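Can a robot tidy my desk yet? I asked someone who would know

I have a confession. My desk is a disgrace, and when Qianru Jiang rang me one morning in May to fix a time for our chat, I had to move two mugs and a stapler before I could find a pen. So my first question was a selfish one. When can I have a machine that does this for me?

She laughed, which wasn't encouraging. "You can have one that does a bit of it," she said. "You might not like how long it takes."

Qianru works at Cusura, a small firm in Flarkville that teaches machines to do everyday chores. Before that she spent six years at Emum, where the robots moved boxes around a stockroom and did it very well indeed. I wondered why boxes were solved and desks weren't.

"A box is a lovely thing," she told me. "It has flat sides, it stays where you put it, and the next one is the same. Then you go into somebody's office and there's a phone with a curly cord. You pick up the phone and the cord comes too, and it drags whatever is next to it. A person doesn't even think about that. You just put your other hand out."

So how do you teach it about the cord? Mostly by showing it, she said, over and over. People do the job themselves holding a pair of grippers, and the machine learns from the recordings. Her team had done over 120 goes at one table-clearing job when we spoke, and she was still finding new ways for it to go wrong. (I liked her more and more.)

"The bottles are the funny ones," she said. "Full, half full, empty, they all look nearly the same and they all feel different. Squeeze an empty one the way you'd squeeze a full one and it crumples. And see-through things are hard to see, obviously! Cheng, the older system we started on, used to reach straight past them."

I asked her about shops, as my sister runs one and has been told every year that robots are about to fill her shelves. Qianru was quite cheerful about that. Tins and cartons, yes, she thinks that's close, so long as the shelf is tidy to begin with. Hanging up clothes that customers have dropped on the changing room floor? "Ask me again in nine years," she said - and then she wondered aloud if that was too hopeful.

The kitchen she wouldn't promise at all. Loading a dishwasher is fine if you've rinsed the plates and lined them up for it, she said, but by then you may as well have put them in yourself. Her own mother asks about this every time she visits.

I did push her on the money. Would a person like me ever be able to afford one? She thinks offices and care homes will get them first, to share between lots of rooms, and that houses will come a good while after that. "Your house is the hardest place there is," she said. "Everybody's is. There are stairs, there's a dog, there's a sock."

What she wants people to understand is how much of tidying is deciding. Picking up a pot of flowers takes a decent grip. Knowing that the flowers stay on the table and the empty bottle goes in the recycling is another job altogether, and it changes from one person's desk to the next. "I'd throw away half of what my husband keeps," she said. "So which of us should the robot copy?"

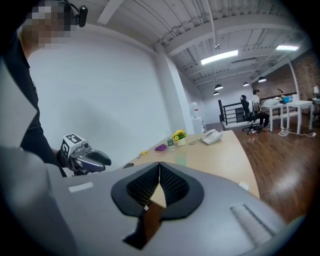
I put that one to my own family over tea and we still haven't agreed. My vote is for whoever does the washing up.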